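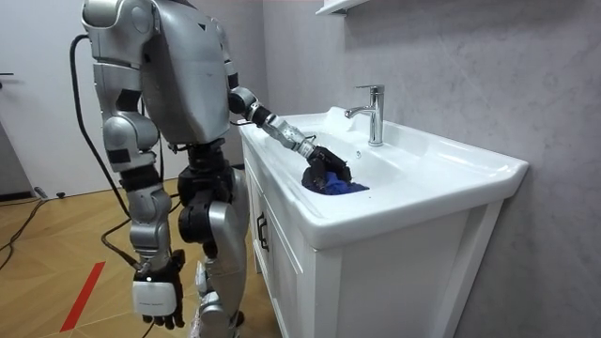
Gilerham, November 25, 2020
Posted by Triin Adomaitis, minutes secretary

Gilerham Beauty Swap, monthly meeting

Meeting opened late while Mārtiņš Liepiņa looked for the agenda, which he was sitting on. October minutes approved, with "exfoliated" corrected to "exonerated."

1. Curncombe cleansing balm. 11 members returned their forms. Most liked it. Two reported a smell of candle. Mārtiņš reported that he had used it on his boots and they looked great. Form struck from the results over his objection.

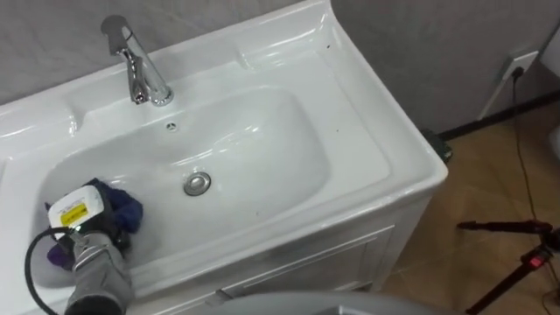
Basin, faucet and stopper.

2. Erus night mask. The group order came to $459 for 60 jars. Triin asked who had approved 60. The October minutes say 16. Triin, who types the October minutes, moved on to item 3.
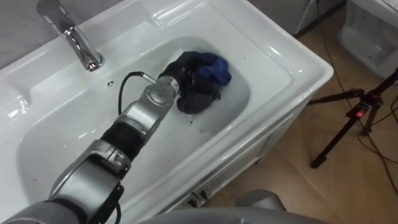

3. Removing waterproof mascara. Discussion went on longer than the mascara does. The oil faction and the micellar faction restated their positions. It was agreed that whichever product is used, the cloth should be soaked first, right down in the bowl like the crumpled one in the photo, and that dabbing with a dry corner will no longer be recommended on our tip sheet. Mārtiņš abstained, having no mascara.

4. Urbonaitė lip stain. Tester passed around on clean cotton swabs. Lasts through soup. Action: Triin to price the 77 shade.
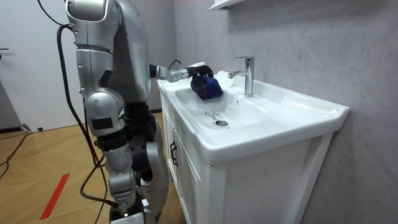

Dark blue cloth at the sink.

5. Any other business. Would whoever took the good tweezers please return them. Carried without dissent, or tweezers.

Contact the secretary | © Gilerham Beauty Swap | Back to top
This site uses cookies. Accept | Settings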